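塑料保鲜盒

塑料保鲜盒是一类带有可分离盖体的硬质塑料容器,用于食品的短期储存、冷藏、冷冻及分装,也用于存放干货和小件杂物。中文里又称密封盒、食品盒或分装盒,各地叫法不一。家用规格以圆角矩形为主,盖体与盒身通常分别注塑成型,颜色可以相同,也可以采用有色盖配无色盒身。

编写:Raíssa Furtado 最后修订:七月

本网站使用 Cookie 以改进浏览体验。继续浏览即表示您同意我们的 Cookie 政策。[接受] [设置]
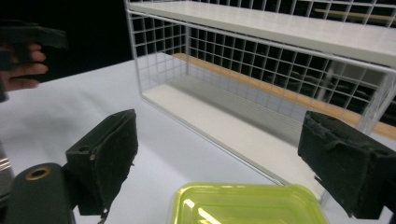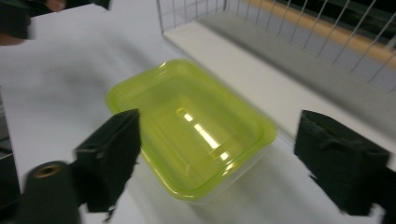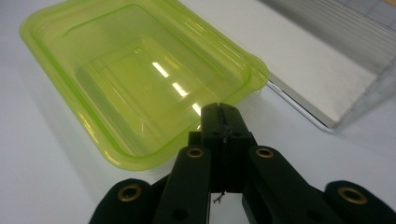
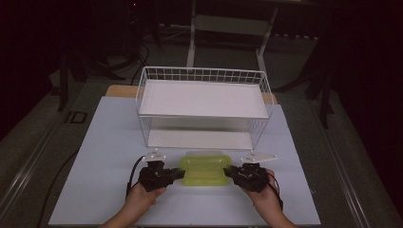 黄绿色系半透明塑料件与白色台面

塑料保鲜盒的形制由口沿、侧壁、底面和盖体四部分决定。口沿是结构上最重要的部位,既承担密封面的功能,也为薄壁制品提供主要的抗弯刚度。常见做法是将口沿向外翻出一圈平边,宽度数毫米,有的在其中一角另加一枚圆头小凸耳,第三幅图中的绿色件即属此类。凸耳便于手指着力,开盖时可先从一角施力,使密封面逐段脱离,所需的力小于从长边中部整体掀起。侧壁一般带有拔模斜度,自口沿向底面略微收窄,这一斜度首先是脱模的需要,其次使空盒可以相互套叠。内壁若设有台阶,可用于限制套叠深度,避免两盒之间形成负压而难以分开,也可用来承托沥水隔板。

材料

家用保鲜盒最常用的材料是聚丙烯(PP)。聚丙烯密度低,耐折叠疲劳,可承受一般热食和多数微波加热条件,但低温下变脆,冷冻后受冲击容易在转角处开裂。加入共聚单体可改善低温韧性,透明度则随配方和成核剂而变化,成品多呈半透明。聚乙烯(PE)较软,常用于盖体,低温性能好,耐热性低于聚丙烯。聚苯乙烯(PS)透明度高、质地脆,多见于一次性或只存放干物的容器。共聚聚酯类材料外观接近玻璃,抗冲击性较好,价格较高。

不同材料的盖与盒身混用时,应以两者中较低的耐热温度为使用上限。盒底标示的温度往往只适用于盒身,盖体另有标示。

着色

半透明有色件由本色树脂加入少量色母粒制成。由于光线须穿过材料,观察到的颜色与壁厚直接相关:薄壁处偏淡,口沿、转角和加强筋处因光程较长而色彩饱和。置于白色台面上时,底部反射光再次穿过塑料,平面部分呈浅黄绿,边缘则为较深的绿色,盒体下缘有时还可见一圈淡绿的投影。光泽面容易映出顶部照明,目视检查划痕时须改变观察角度。

颜色在使用中主要起辨识作用。集体厨房常以盖色区分生熟或过敏原,家庭中则多用于区分套装尺寸。颜色本身不反映材料种类,也不代表耐热等级。

盖体与密封

盖体按固定方式可分为压合式、四面扣式和螺旋式三类。

压合式盖依靠盖缘凹槽与盒口沿的过盈配合固定,零件最少,便于清洗,密封性取决于尺寸精度,长期使用后因蠕变而松弛。盖面通常设有凸起的外缘和下凹的中央面板。外缘提高刚度,下凹部分则为叠放时上层盒底提供定位,防止侧滑。

四面扣式盖在各边设活动扣片,扣片与盖体以薄铰链相连,下压后钩住口沿,使嵌在盖内的弹性圈受压。弹性圈多为硅橡胶。扣片铰链是此类产品最早失效的部位,Kultero 早期的扣式系列以 6 片短扣代替四片长扣,意在分散铰链应力,后因清洗不便停产。

螺旋式盖只适用于圆形口,液体密封性较好,空间利用率低于矩形盒。

规格

矩形保鲜盒的标称容量通常指注满至口沿时的容积,实际可用容积较小,冷冻含水食物时还应另留膨胀余量。Zedau 的家用矩形系列共有 13 种规格,最小为 200 毫升,最大为 1650 毫升,各规格的盖体按底面尺寸归并,同一盖可配高低不同的盒身。Esfahani 的产品采用另一套底面模数,两者盖体不能互换。Promell 只生产浅型盒,主要供冷冻平铺使用。

选用时底面尺寸往往比容量更有参考价值,因为搁架的进深和层高是固定的,同容量的盒子可能一个放得下,一个放不下。

存放与收纳

空盒的收纳有盖盒合一和盖盒分离两种方式。合盖存放取用方便,占用体积大,且密闭后残余水汽不易散出,可能产生异味。分离存放时盒身按尺寸套叠,盖体竖放或平叠,体积可减少一半以上。竖放的盖需要侧向支撑,常用铁丝网篮、文件架或抽屉隔板。

白色涂层铁丝篮是台面和橱柜中较常见的收纳件。网格结构通风,便于洗后余水蒸发,带有平板隔层的形式可将篮内分为上下两层,较平的盒盖置于上层,盒身置于下层。涂层破损处露出的铁丝遇水会生锈,应避免与潮湿的盒体长期接触。透明的亚克力箱遮尘效果较好,但通风差,只宜放置完全干燥的物件。

套叠时应将较大的盒置于外层,内外盒之间不宜用力压紧。盒内带台阶的产品套叠高度较大,计算层高时须计入各层露出的口沿。

清洗

聚丙烯表面能低,油脂容易附着,宜先擦去油污,再用温水和中性洗涤剂清洗。研磨类清洁用品会在内壁留下细痕,使色素和气味更难去除。番茄、咖喱等含脂溶性色素的食物可渗入表层,短时日晒可使部分染色变淡,但反复日晒会加速老化。

密封圈应定期拆下,与凹槽分别清洗,晾干后装回。装回时先对准四角,再压入直边,避免局部拉伸造成起拱。使用洗碗机时,盒与盖一般放在上层,远离加热元件。

老化与更换

盒体使用日久,可出现发雾、翘曲、口沿裂纹和盖体松脱等现象。发雾由表面微划痕和水垢共同造成,水垢部分可用稀醋液去除。翘曲多因受热不均,轻度变形时将盒体倒扣于平整台面,即可由口沿与台面之间的缝隙判断。裂纹一旦出现在口沿或转角,盒体不宜再用于液体食物,可改放纽扣、螺丝等干燥物品。

盖体遗失或损坏后能否单独配购,视厂家而定。在 Zedau 的产品中,盖体型号模印于盖内侧一角,与盒底型号不同,配购时以前者为准。

参见:玻璃保鲜盒;便当盒;铁丝收纳篮;注塑成型

联系我们 | 版权说明 | 返回顶部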